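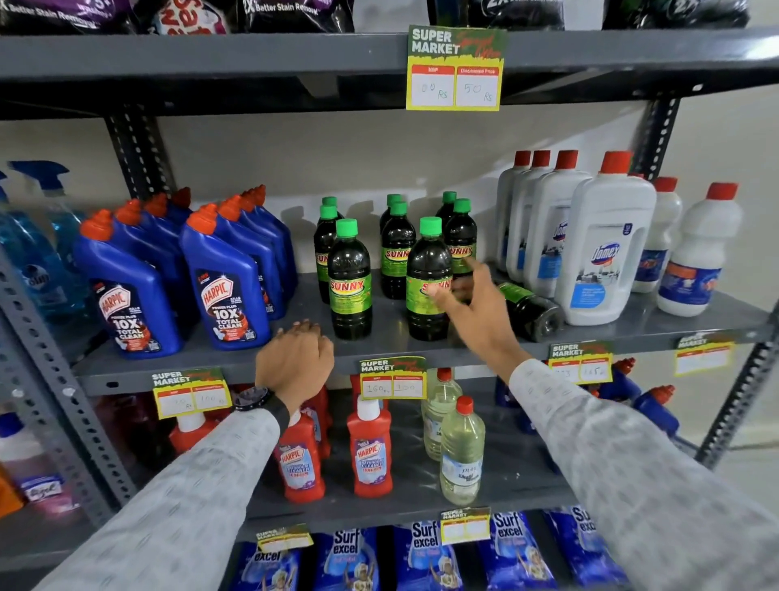
My sister said over the phone that fifty rupees was too cheap for anything that was supposed to clean a floor, and I should come home. She was two hours away in Setine and still managed to shop with me.

"It's for the whole flat," I told her. "The landlord is coming at five."

"Then buy two of everything."

That was her advice for weddings too.

I should explain about the flat. I'd moved to Gimedach in September with one suitcase, a kettle and a promise to myself that I would be a person who mopped. Then I got the job at Ticona, answering phones for people whose water filters had stopped filtering, and I came home every night and looked at the floor and the floor looked at me. We had an understanding. But now the landlord wanted to see the place before he'd renew, and my deposit was 3000, and I wanted every bit of it to stay mine!

So there I was in front of the cleaning shelf, feeling like I'd walked into an exam. Toilet cleaner I knew. My mother swore by it, and she'd have used it on the dog if we'd let her. Detergent pouches I also knew, though I've never believed anyone counts their washes. It was the green bottles that got me. I picked one up, put it back, and then I picked it up again (the same one, I think, but I couldn't swear to it).

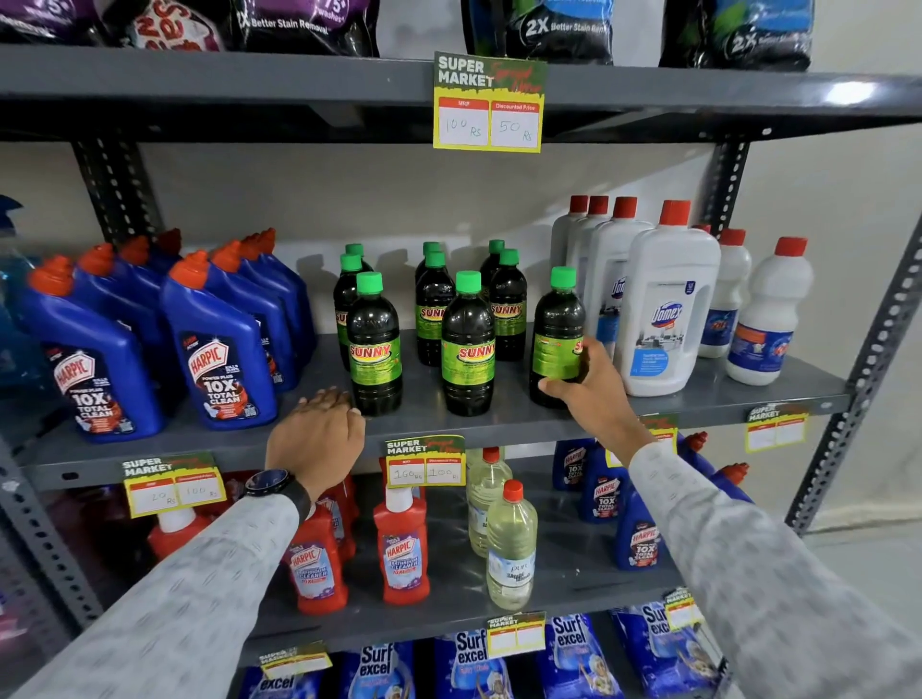 Sunny, in the green caps, right next to the Domex.

"What does it smell like?" my sister asked.

"I can't open it in the shop."

"Everybody opens it in the shop."

I didn't open it in the shop. I did hold it up to my nose with the cap on, and a little boy with a packet of biscuits stopped to watch me do it. He looked worried for me. I bought one green bottle, one toilet cleaner and a sponge shaped like a fish, and I ran for the 512 bus with the bag banging against my knee.

I had two hours. I did the bathroom first, then the kitchen, then the bit of hallway where the shoes live. I moved the bed, which I had never done, and found a sock, a spoon and a letter from the old tenant's bank - he had lived in Watier before, if anyone is missing him. I mopped myself into a corner and had to stand there eating a banana until the floor dried. It smelled like lemons that had gone to a good school.

At five exactly the landlord knocked. He took off his shoes at the door without being asked, and I nearly cried. He walked to the window. He turned one tap on and off. He looked up at the ceiling for a long time, and I looked up too, and there was a cobweb up there the size of a pillowcase.

"Very clean floor," he said.

I called my sister from the stairs after he'd gone, with the new lease folded up in my back pocket.

"You should have bought two," she said.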